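Call for participants: flat-pack cabinet assembly and fitting study
3 min read

Posted 05/03/2026 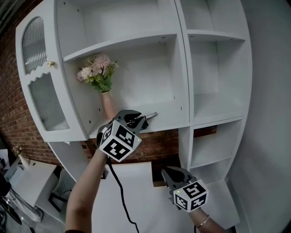
White shelving cabinet with glazed door and open compartments, as used in the shelf-fitting tasks.

Borard tests assembly instructions for storage furniture. We are looking for adults to take part in paid sessions at our Bredthorpe workroom. Participants assemble parts of a cabinet, fit the small hardware, and arrange a set of household items on the shelves. The results are used to revise the printed instructions for the Belum cabinet range.

What the work involves

Each participant attends two sessions on separate dates. The first covers assembly. You will be given a partly built cabinet, a bag of fittings and a draft instruction booklet, and asked to finish the build as far as you can in the time allowed. Tasks include seating shelf boards on pegs, hanging a door, fitting a door knob and changing the height of a shelf after the cabinet is upright.

The second session covers use. You will place, move and remove items such as vases, rods, boxes and books in compartments of different heights and widths. Some tasks are done one-handed and some with both hands. You will repeat part of the set after the shelves have been moved.

After each session you fill in a short form on which steps were unclear, which parts were hard to tell apart and where you had to undo work. Spelling and handwriting are not assessed.

Who can apply

You must be 18 or over and able to stand for up to 25 minutes at a time. You should be able to reach above shoulder height and lift a single shelf board. Seating is provided between tasks. Applicants who have never put together flat-pack furniture are welcome, and we need a number of them for the first group. Left-handed applicants are asked to say so on the form.

You cannot take part if you have worked in furniture design, cabinetmaking or technical writing in the past five years, or if you took part in the October round.

Payment

Payment is $100 for the assembly session and $300 for the use session, a total of $400 for both. Each session is paid separately by bank transfer once it is complete. If you withdraw partway through a session, you are paid for the portion attended. Travel is not reimbursed. Parking behind the building is free.

Practical points

Wear closed shoes and sleeves that can be pushed up. Remove rings and bracelets before handling glazed doors. All tools are supplied; please do not bring your own. Sessions are recorded on video for timing purposes, and a consent form is sent with your booking.

How to apply

Send your name, phone number, preferred hand and a line on any past assembly experience to Anisa Hutapea, participant bookings, Borard, Tambunan Building, Bredthorpe. Questions on the tasks themselves go to Janaka Barua at the same address. Applications are handled in the order received and the call closes when both groups are full. Applicants not placed may ask to be kept on the list for the next range.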